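NOSO LEARNING MATERIALS
Product Group, Shape Boards and Loose Pieces

Minutes of the October meeting

Place: Inutlow site, upper meeting room
Start: 9:30 a.m.
Present: design, tooling, purchasing, packing, customer service
Apologies: sales

1. Minutes of the last meeting

Accepted with one correction. Under item 4, "insert" should read "tray insert" throughout. The word "insert" on its own is used by tooling for a part of the cutter and has caused a wrong order once already.

2. Open actions

2.1 Carton labels. Done. The new label carries the part number on two sides.

2.2 Paint chips on sample pieces. Still open. Purchasing has asked Farkas for the cure times and has not had a reply. Carried forward.

2.3 Replacement piece form on the website. Done, but see item 5.

2.4 Storage of retired cutters. Tooling has cleared the lower rack. The retired cutters are tagged and may be scrapped after stocktaking. Design asked that the cutter for the old star be kept until the new outline is signed off. Agreed.

3. Javgate board, part 1313

3.1 Status. The first lot from Farkas is 300 boards, in red only. Delivery was in two parts and the second part was short of tray inserts. Packing has held it back.

3.2 Hole outlines. Design reported on the outlines against drawing issue C. The star and the hexagon are within limits. The notched outline is at the upper limit across its width. The large round hole is within limits on the boards measured so far, but the walls are not square on all of them, and a piece that enters at one side can bind lower down. Tooling believes this comes from cutter wear and not from the drawing. Farkas to be asked how many boards are cut between changes.

3.3 Corner radius. Customer service asked whether the small square holes could have a larger corner radius, as parents report that the square pieces are the hardest to get out. Design replied that a larger radius on the hole needs the same radius on the piece, and that the pieces are shared with part 2956. A change to one is a change to both. No action now. To be looked at when 2956 is next due for tooling.

3.4 Color. Sales had asked in writing for a second color. Purchasing noted that Farkas will not quote a second color on a lot of this size. Deferred.

4. Grouped holes

4.1 Several of the patterns have more than one opening. The question before the meeting was whether the grouped holes should be sold with single pegs, as now, or with one piece carrying several pegs on a common base.

4.2 Design prefers single pegs. The spacing in the group does not then have to match anything, and a lost peg can be replaced alone.

4.3 Packing prefers the common base. Small pegs are the main cause of wrong counts at the packing bench.

4.4 Customer service has no strong view but pointed out that the instruction leaflet shows single pegs and would have to be redrawn.

4.5 Decision: single pegs are kept for the present lot. Packing to try the divided bag on one carton and report.

5. Replacement pieces

5.1 Requests through the new form are going to the right mailbox. The main trouble is that customers cannot say which piece they need. "The one with the bite out of it" and "the bridge" have both been used for the notched piece. "The saddle" has been used as well.

5.2 Customer service proposed printing a plan of the board on the form, with a number against each hole. Design will supply the plan from the drawing. It was noted that the plan must say which edge is the front — the board has no mark on it and can be laid down any way around, so "top left" means nothing to a customer on the phone.

5.3 The period for free replacement stays at 18 months from purchase.

6. Board and pieces, working views
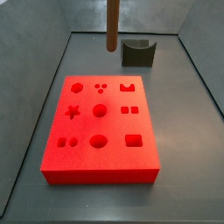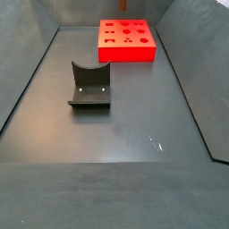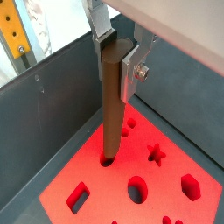
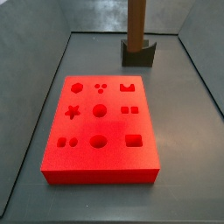 7. Plan and piece names. The plan on the replacement form will follow the row and column scheme already used on the drawing, three rows of three, starting with the hexagon at the far left. Packing asked whether the numbering should run by pattern or by opening. The two give different totals: the board in the fourth view has nine patterns but thirteen separate openings, and a customer who has lost one small peg needs to name the opening's group and the peg size, not the single hole. Numbering will therefore run by pattern, with the group shown under one number. The first and second views show the board turned differently, with the hexagon in the back row of the first and the notched hole in the front row of the second, and design will use these two to check that the wording on the form holds for both positions. The name for the dark piece with the hollow curve in its upper edge, standing near the board in both of those views, will be "notched piece" in all documents. "Saddle" and "bridge" are withdrawn, though customer service may keep them in its search terms.

8. Round pegs

8.1 The long peg is to be listed on its own line in the parts table. It has been listed under "cylinders, all" and has been picked wrongly.

8.2 Tooling asked for a lead-in on the large round hole. Design is against it. A lead-in would take away from the flat face around the hole and would need a second pass on every board. Tooling to cut one sample with the smallest lead-in that can be held, for comparison only.

8.3 The end of the long peg is to stay rounded. No change to the drawing.

9. Other business

9.1 Sample shelf. Boards taken from the sample shelf are to be signed out on the sheet. Sets have come back with pieces from other sets in them.

9.2 Purchasing will be closed for stocktaking in the last week of the month. Orders to Farkas should reach purchasing before then.

10. Actions

Purchasing: cure times and cutter change interval from Farkas; missing tray inserts.
Design: plan of board with front edge marked; numbering by pattern.
Tooling: lead-in sample; retired cutters except the old star.
Packing: divided bag trial, one carton.
Customer service: revised text for replacement form, to design for checking.

Meeting closed at 11:10 a.m. Next meeting in November, same room, papers to be sent one week ahead.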